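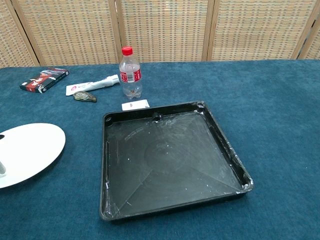 The testers came on a Monday in November, at six in the morning, and according to the cyclist they were very polite about it. She'd been asleep for four hours. She offered them coffee, they said no, and she drank three glasses of water in her kitchen waiting for her body to cooperate.

I'd asked her for an hour of her time and got most of an afternoon. She races on the road for Kena, a small women's team (she asked me to leave her name out, and I said fine), and I wanted to know what being a clean rider in the testing pool is like when you're a long way from the podium. Mostly, she says, it's paperwork.

"I have to tell them where I'll be for one hour of every single day," she said. "Every day! If I decide to stay over at my sister's, I have to remember to change it on my phone before I go. I've pulled over on the highway to do it."

She has been tested 19 times in her career and has missed one appointment, two seasons ago, when a flight home from the Mandow stage race was canceled. She updated her location 49 minutes too late. It went down as a strike, and she still gets a little pink talking about it.

"Three of those in a year and you're in the same trouble as somebody who took something. I get why. I really do. But I cried in that airport, I'm not going to lie."

What surprised me was the supplement business. I figured a team doctor handed out the vitamins and that was that. Kena doesn't have a team doctor – they share one with Catitora, and he's usually with Catitora. So she keeps a spreadsheet with 923 rows in it, one for every gel, tablet and cold remedy she's taken since she turned pro, batch numbers included.

"My mom thinks I've lost my mind," she said, laughing. "She wanted to give me cough syrup at Thanksgiving and I made her read me the label over the phone first."

I asked if she ever looks at the riders ahead of her and wonders. She took a while with that one. At Espinoza last spring she finished 9th, her best result, and one of the women in front of her was later banned. She'll be moved up to eighth eventually, she's been told.

"There's some prize money, I think. They mail it. I'd rather have had the sprint, you know?"

She had a training ride at four and had to change her location before she left, so we stopped there.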